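Vastik Reports Household Task Results From Burndale Floor

BURNDALE, 3/25/18 — Vastik has released results from its latest round of household and shop-floor trials, and the figures suggest that machines remain slow at work most people do without thinking.

The company ran 2,000 attempts at a fixed set of chores, among them clearing a table, moving a potted plant, closing a carton and wiping down a counter. It logged 1,980 as valid. Of those, 267 were completed without a person stepping in. The remaining 20 attempts were discarded after power or network faults.

Priya Okafor, who runs the test program, said the grip itself is seldom the problem. Padded jaws hold a mug or a box flap well enough once they close on it. Most failures come earlier, when the software misjudges the height of an object or the edge of a surface.

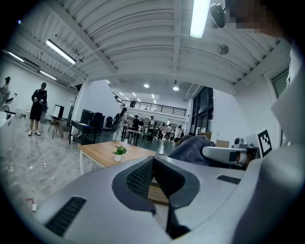 Okafor said lighting and foot traffic were left uncontrolled on purpose. "A kitchen has people in it," she said. "A stockroom has more."

Speed is the other limit. Closing a single carton took up to 15 minutes when the arm had to back off and try again. Hannelore Lüthi, a packaging engineer at Gosling, reviewed the numbers and said no shop would accept that rate on a packing line. She considers shelf restocking the nearer target — the items are uniform and the positions are known in advance.

Soft goods were left out of this round. Towels and shirts change shape when lifted, and Vastik's current planner treats every object as rigid.

A second round is scheduled to finish in December, with the same chores and a revised depth estimate. The task list and scoring rules will be posted before it starts.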